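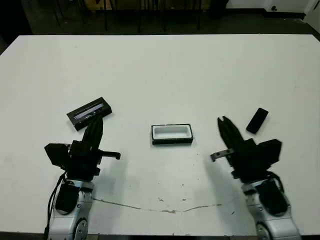
Gripper at the corner of a black case, white table.

Wostbridge Town Forum > Local Politics > Council runoff, who are you calling it for?

drernitz_road
Posted 7:40 pm
The Nundlow poll is out and it has Ojo ahead of Riihimäki by 3 points. They asked 800 people. I would like to meet one of them, as I have lived here all my life and the only person who ever calls me is my dentist. Anyway, that looks like Ojo's seat to me. Discuss.

paperballot
Posted 7:52 pm
A lead of 3 with 800 people is a coin toss with a press release. Nundlow also had Bernd Görtz winning last time, and Bernd is now selling gutters.

drernitz_road
Posted 7:58 pm
Good gutters, though.

TuulikkiV
Posted 8:15 pm
Look at the first round before you look at any poll. Riihimäki finished 160 votes behind Ojo, and that was with Kai Görtz in the race taking everyone north of the rail line. Those people have to go somewhere. I don't see them going to a man who wants to move their bus stop.
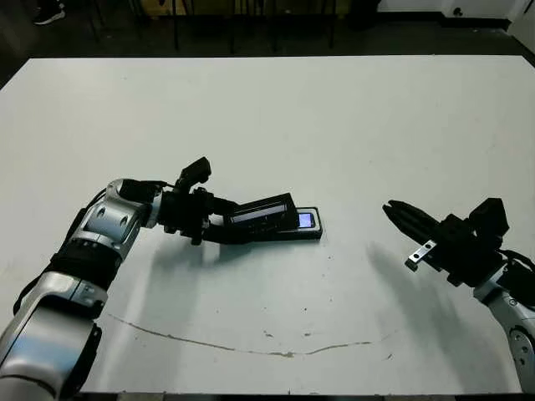

And before someone says Kai endorsed Ojo, read what he wrote. He said he "looks forward to a respectful runoff." I have had warmer words from the parking office.

paperballot
Posted 8:21 pm
Kai's voters don't do what Kai says. Half of them don't do what Kai does. They'll stay home.

valtonen_hill
Posted 8:44 pm
Disagree with all of you. Kai got 1524 votes and a good chunk of that was Valtonen precinct, where we turn out for anything. We turned out for the library hours question. In January. In sleet. If even a third of us show up for Arvo he wins it without breaking a sweat.

drernitz_road
Posted 8:50 pm
Turned out and voted the library hours down, if I remember.

valtonen_hill
Posted 8:53 pm
I said we turn out. I didn't say we were nice.

TuulikkiV
Posted 9:06 pm
Has anybody seen how Nundlow weighted the north side? The write-up has a big colored bar chart and one line of method in gray type. If they used the old precinct map then Drernitz is counted with downtown and the whole thing leans Ojo.

paperballot
Posted 9:19 pm
Old map. It's in the footnote on the second page. So Ojo by 3 could be Riihimäki by a hair, which is what I said at 7:52, only with more reading.

drernitz_road
Posted 9:31 pm
Fine, I'm moving it to "leans Ojo" and keeping my yard sign where it is. Does anyone know if early voting is still in the school gym, or did they move it again?

valtonen_hill
Posted 9:34 pm
Still the gym. Use the side door, the front one sticks.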